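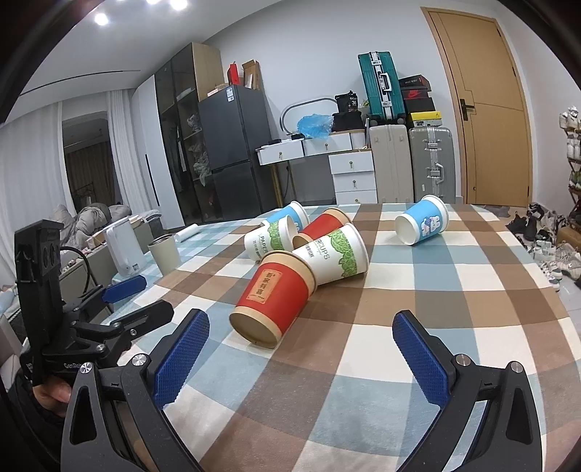 Skustmont, 2025-04-07. Satitz has released Clara, a line of single-use paper cups for hot and cold drinks, for sale to caterers and office suppliers. The line was developed after a review of 87 cups from existing ranges. Printed cups of the kind lying on the plaid tablecloth, among them red with kraft-brown bands, white with green leaf artwork and light blue, set the reference for color coverage near the rolled rim. Clara keeps print 2 mm below the rim.

Cups ship nested in sleeves of 36, with 13 sleeves per carton. Cartons are marked on two sides with cup size and print code.

"Buyers asked for one lid size across the line, and we held to that," said Prapai Boonyarit, product manager at Satitz.

Distribution is handled by Bunnag. A larger cup will follow in August.

Press contact: Gavin Cairns, Satitz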